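Fludton opens its harbour trail to visitors this June

Twenty stops, two ferries and one very old lighthouse stair on a new walking route for holidaymakers

Enbridge Holidays is delighted to announce that the Fludton Harbour Trail will open to visitors in June, after a good deal of walking, talking and repainting of signposts. The trail joins the old fishing quarter of Fludton with the quieter villages across the water, and it has been laid out for people who like to see a place slowly, with plenty of time for a sit-down and something to eat along the way.

Many of our guests know Fludton already, if only from the deck of the ferry on their way to the beaches at Prullasmont. It is a handsome little port, all steep lanes and blue shutters, and for years most people have passed straight through it with their suitcases. We have always thought this a pity. There is a covered market that starts trading before it is properly light, a ropemakers' street where two workshops still keep their doors open to the road, and a chapel on the headland with painted ceiling boards that visitors tend to remember long after they have forgotten the name of their hotel.

The new trail takes in 20 stops, each with its own small enamelled sign and a few lines of local history in English and Spanish. Walkers may begin wherever they please, although we would gently suggest the market, and coffee at one of the counters by the fish stalls. From there the path climbs to the lighthouse, where those with the legs for it can go up all 311 steps to the gallery. The view reaches across the bay to Bustos on a clear morning, and the keeper's cottage next door serves a very good almond cake for those who would sooner wait at the bottom.

"I first came to Fludton on a wet afternoon when my boat was delayed, and I ended up missing the next one as well, quite on purpose," said Marina Liapis of Enbridge Holidays. "The baker lent me an umbrella and told me which lane to take, and I suppose in a way we have been working on this trail ever since. I do hope people will get a little bit lost on it, because some of the nicest corners are the ones between the signs."
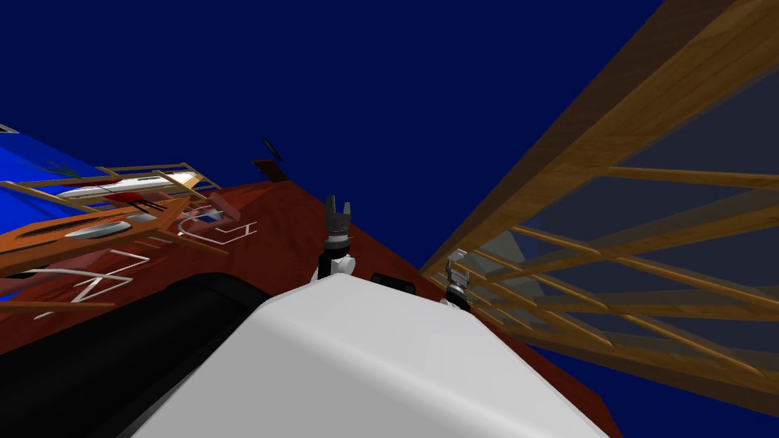
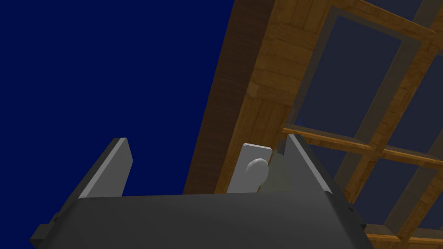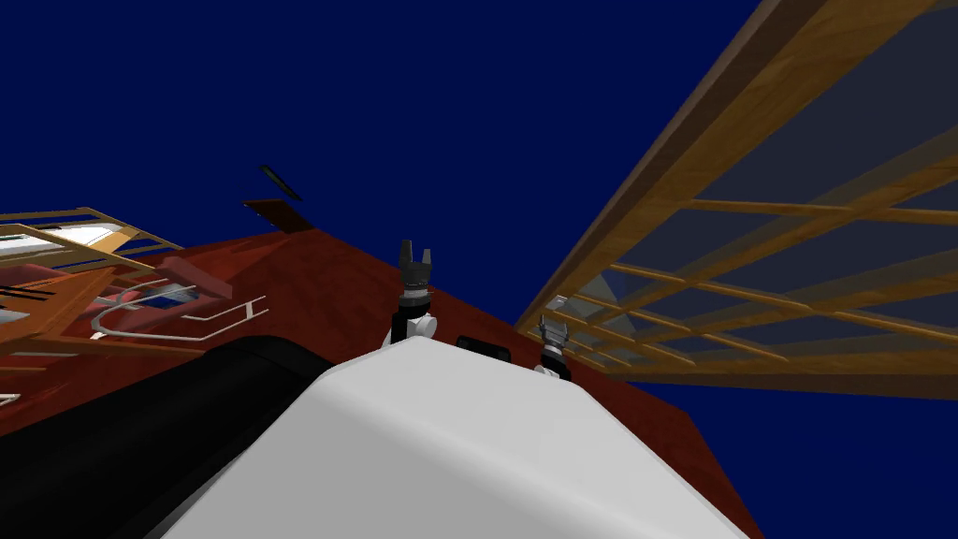 Gemma Birkett, who was less sure about the idea at first, told us that she had worried the lanes would be too steep for her and had been pleasantly surprised by the number of benches, adding that she would go back for the ferry crossing alone – and that she would bring better shoes next time.

The crossing she speaks of is the short hop to Bustos, made in one of two small wooden ferries that leave from the steps below the customs house. The ticket is included in the trail pass, and so is the return, which can be used at any time up to the last sailing at 7 in the evening. Bustos itself is hardly more than a row of whitewashed houses and a boatyard, but it has a fine sheltered bathing place and a restaurant where the menu depends entirely on what was landed that day. The second half of the trail carries on from here along the shore, flat nearly all the way, and finishes at the salt pans, where there are often wading birds to be seen towards evening.

We have tried to think of everyone. Families with pushchairs can follow a gentler loop that avoids the lighthouse hill, and there is a shorter version for guests who have only a morning to spare before moving on to Prullasmont. Guided walks in English will set off from the market at 9 each morning throughout the season, in small groups, with a pause for breakfast on the way. The guides all live in Fludton or Bustos, and they are generous talkers, so please do ask them about the winter of the great storm.

Passes come with a folding paper map, drawn by hand and printed in the town. There will be 600 passes for the opening month, and 400 of these are being set aside for guests who book a stay of two nights or more in one of the town's guesthouses. The remainder will be sold from the kiosk on the quay, which opens at 8 in the morning and closes for lunch in the usual local fashion.

Enbridge Holidays will be offering three-night and five-night breaks in Fludton to go with the trail, with rooms in family-run guesthouses, breakfast and ferry transfers included. Longer stays can be combined with a few days on the coast at Prullasmont, and our booking team will be very happy to talk through the possibilities, however early or vague your plans may be.

Notes for editors

The Fludton Harbour Trail is open daily in season, weather permitting. The lighthouse gallery closes in high winds.

Sturdy footwear is advised on the headland path. Dogs are welcome on leads, and travel free on both ferries.

Press visits can be arranged through Marina Liapis at the Enbridge Holidays press office.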